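Brarnbridge Museum Learning
Search the learning pages Search Clear
Reading time: 8 minutes

How Clay Becomes a Bowl

Clay comes out of the ground. It is soft, sticky and often a little smelly. A finished bowl is hard and shiny, and you can eat soup from it every day for years. This page explains how one turns into the other. Words printed in capital letters are listed again near the end, with their meanings.

What is clay?

Clay is made from very old rock. Over a long, long time, rain, wind and ice wear rocks down into tiny pieces. Rivers carry the pieces away and drop them where the water is slow. The smallest pieces settle together and make clay.

Each piece of clay is flat, like a plate that is far too small to see. When clay is damp, a thin layer of water sits between the flat pieces and they can slide over one another. This is why you can squash clay, roll it or pinch it, and it will stay in the shape you have made. Sand cannot do this. Its grains are larger and rounder, and a sandcastle falls apart once it dries.

Clay is found in many colours. Some clay is red or brown from the iron in it. Some is grey, and some is nearly white. The colour of wet clay can change a great deal in the heat, so potters test a small piece before they make anything large.

Getting the clay ready

Before clay can be used, it has to be mixed well. Potters push and fold it on a table with the heels of their hands, much as a baker works bread dough. This is called WEDGING. It makes the clay smooth and pushes out pockets of air.

Shaping the bowl

There are several ways to make a bowl.

The oldest way is to take a ball of clay, press a thumb into the middle and pinch the sides until they are thin. This makes a pinch pot. Many people make a pinch pot as their first piece of pottery.

Another way is to roll clay into long ropes, called coils, and wind them around on top of one another. The maker then smooths the coils together with a finger or a tool. Very large jars can be built in this way.

A third way is to use a potter's wheel. The potter puts a lump of clay in the centre of a spinning disc and holds wet hands against it. As the clay turns, the potter opens the middle and gently lifts the sides. This is called THROWING, although the clay should stay on the wheel.

Factories often use moulds. Runny clay, called SLIP, is poured into a mould made of plaster. The plaster soaks up water, and a firm layer of clay forms against the inside of the mould. The extra slip is poured out and the new bowl is left to firm up.

Drying

A new bowl must dry slowly. As the water leaves, the clay shrinks. If one side dries faster than the other, the bowl may bend or crack. Part of the way through, the clay feels like cold, firm cheese. Potters call this LEATHER-HARD. It is a good time to trim the bottom of the bowl and tidy the edge.

When the clay is fully dry it looks paler, and it is very easy to break. If you dropped it into a bucket of water at this stage, it would turn back into mud.

The first firing

Next the bowl goes into a special oven called a KILN. You may say "kill" or "kiln", and both are correct. A kiln becomes much hotter than the oven in your kitchen. Heating clay in a kiln is called FIRING.

The heat changes the clay for good. The flat pieces join together and can no longer slide. A fired bowl will never turn back into mud, even if it is left in water for a very long time. This is how museums come to have pots that are more than 3,000 years old.

After the first firing, many bowls are hard but can still soak up water, as a brick does.

The shiny coat

The smooth, shiny surface on a bowl is called GLAZE. Glaze is a kind of glass. It begins as a powder mixed with water, and it looks like thin paint or cream. The potter dips the bowl in it, pours it on or uses a brush. The bowl then goes back into the kiln for another firing. The powder melts, spreads over the clay and turns into a thin coat of glass as it cools.
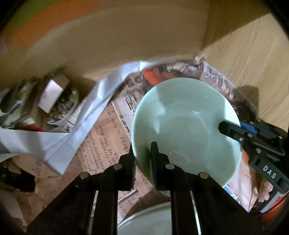 A ceramic bowl with a pale mint-green glaze.

The colour of a glaze can come from metals. Iron can make brown, yellow or soft green. Copper can make green, and in some kilns it can make deep red. Cobalt makes a strong blue. A glaze may look dull pink or grey in the bucket and come out of the kiln a different colour altogether.

Glaze has another useful job. It helps to keep water and food from soaking into the clay, and it makes the bowl easier to wash.

Look at a bowl at home

Ask an adult before you take a bowl from the cupboard, and hold it with both hands over a table.

Turn the bowl over. Is there a raised ring underneath? This is the FOOT. Is the foot shiny or rough? Potters often wipe the glaze off it so that the bowl does not stick to the kiln shelf.

Run a finger around the rim. Is it thick or thin?

Look closely at the glaze. You may find small dots, tiny holes or a place where the colour is darker. Draw what you find and write down where on the bowl you found it.

Never use a bowl that is chipped or cracked for this activity. The edges can be very sharp.

Words to know

Firing: heating clay in a kiln until it becomes hard.
Foot: the part of a bowl that stands on the table.
Glaze: a thin coat of glass on pottery.
Kiln: a very hot oven for clay.
Leather-hard: partly dry and firm.
Slip: clay mixed with water until it is runny.
Throwing: shaping clay on a potter's wheel.
Wedging: pushing and folding clay to make it ready.

Written for readers aged 8 and over by Úna Corrigan, Learning Department. Last reviewed Friday, May 24, 2024.

Related pages
How Glass Is Made
Why Do Bricks Have Holes?
Where Does Sand Come From?
The Nowicki Collection of Jugs and Jars
August Holiday Program: Pinch Pots for Beginners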